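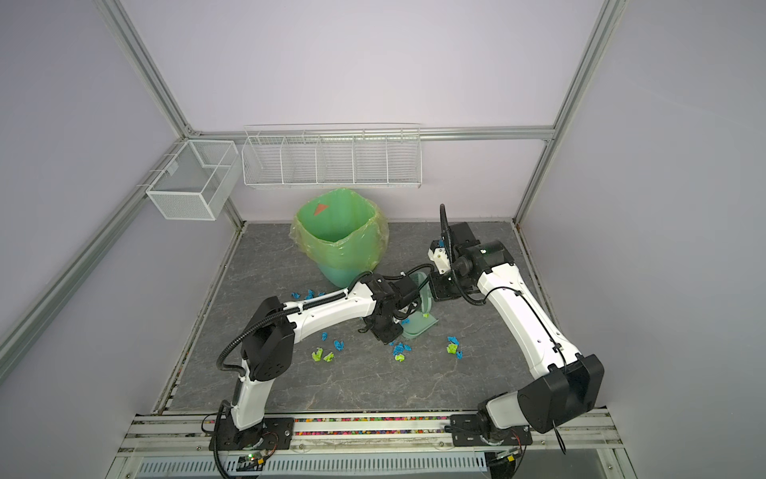

Field Clinical Specialist, knee and hip instruments

Flondetti, posted February 18, 2022

Need someone soon. We make reusable instrument sets and trial components for knee and hip replacement, sold direct to hospitals in the region and through Keltatent everywhere else. One of our field people is moving to training in May and her accounts need cover before then.

What the job is
In the OR most mornings, standing back from the table, making sure the team has the right tray and the right sizes. Afternoons: restocking, tray checks, calls with sterile processing, paperwork. You'd look after 43 trays across 3 hospitals. Some early starts. Some very early starts.

Main product is the Rorno knee set (cutting guides, spacer blocks, trial inserts). Also the Admasu hip broach handles, newer, surgeons are still asking a lot of questions about them so you will get calls. On-call one weekend a month, paid extra.

Need to have
- two years in an OR, sterile processing, or ortho device sales. Scrub techs very welcome, several of us started there
- able to lift a full tray and get it in and out of a car without help
- driver's license, clean record
- vaccination records up to date, hospitals will ask before they let you in
- OK being on your feet for a long case and staying quiet when its not your turn to talk

Nice to have
Knee revision experience. Spanish. Knowing your way around a loaner tray count sheet.

Not needed: a degree. Please stop asking, we took it out of the posting last year.

Training
First 100 days are paid training, full salary. Bone model work in the lab, then shadowing, then your own cases with somebody along. Written test at the end, 82 percent to pass, one retake allowed.

Pay and so on
Base plus quarterly bonus, range given on the first call. Company car or mileage, your pick. Health, dental, vision from day one. Phone and laptop. Lead aprons are supplied, tell us your size early, they take forever to come.

How to apply
Resume and a few lines on the cases you've worked, nothing fancy. Send to Kidus Shiferaw in hiring through the careers page. No agencies. First call is with Kidus, second is in person with Mesfin Tesfamariam, field manager, who will hand you a tray and ask you to talk thru it. We reply to everybody, give us a week or so.

Position is open until filled.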